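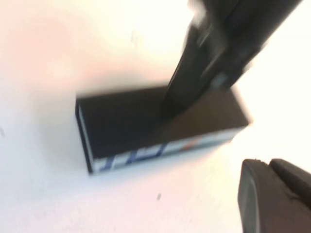 Small cartons are among the least considered objects in any household or office. They arrive holding soap, tea, staples or spare parts, and most are flattened within a day. At Firklow, the packaging collection housed above the Subramaniam reading room, they are cataloged, measured and kept.

The collection holds 2,000 cartons, nearly all of them small enough to carry in one hand. Zulkifli Siregar was appointed its keeper in January and has spent his first months on a part of the holdings that earlier catalogs treated briefly: the side panels.

"The top of a box was designed for the counter," Siregar said. "The side was designed for the shelf, where boxes stand in rows and the top is hidden. In many cases the two were drawn by different people."

The difference is plain once the cartons are laid out for study. A dark, unprinted top may sit above a side crowded with blue and white lettering. Designers at Grornorel, a carton printer whose sample books came to Firklow with its business papers, referred to this arrangement as a "quiet lid." The firm's records list 352 designs, and the quiet lid appears in every decade of its work.

Cost played a part. A solid color could be laid down in one pass, while a patterned side required careful registration – a slight error left a white line along the fold. Grornorel's inspectors pulled one carton from each bundle of 30 and checked the corners first. Rejected cartons were sold at a discount to Distbridge, a wholesaler that used them for plain hardware goods under a pasted label.

Cartons at Firklow are stored assembled whenever the board allows it. Flat storage would save a great deal of space, but repeated folding cracks the ink along the creases. Each box rests on its largest face in a shallow drawer, with no more than 15 to a drawer, and is handled by the edges.

Visitors may request up to four drawers at a time. The study tables are white, and pencils only are permitted. A printed guide to the side panels is in preparation, and readers who own Grornorel cartons with the original inner sleeve are invited to write to the keeper.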